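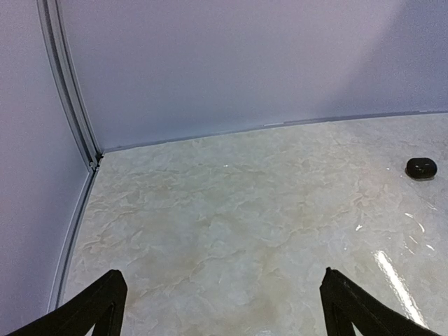 Budgeting for a second arm: spare fingers or better enclosure first?

Beril Demirtaş
posted in Small Automation, 6 replies hidden

Hi everyone, I run a little bench cell in the back of our shop, one arm with a two-finger gripper inside a walled enclosure, and my boss has finally agreed to a second one (hooray!). The quote from Deria comes in fine for the arm itself, but then there are all the extras, and I have $356 left over after the mount. I could put it toward a spare set of fingers, or toward a matte floor panel, seeing as the one we have is a glossy marbled thing that throws glare all over and our parts are small, black and a bit shiny themselves. Which would you buy first, and is there anything I'm forgetting?

Tak
Floor panel, and please don't spend the whole amount on it! I went through the same thing when we set up our Cirkum cell, and I spent ages fiddling with exposure settings before I tried a plain gray matte sheet that cost me $53 cut to size. Ask for a sample first and lay it in the corner where the light is worst, then run your usual pick with the part way over at the far side as well as in the middle. Whatever you have left can go to fingers, and I'd keep a little back for shipping, which always seems to come in higher than I hoped.

Fladum
spares. ours took 7 weeks to arrive

Beril Demirtaş
Thank you both, that is so helpful. I'll get the sheet now and ask Deria to put the fingers on the same order as the arm.

Last updated in August
12 shares
We use cookies to keep you signed in. Accept | Manage settings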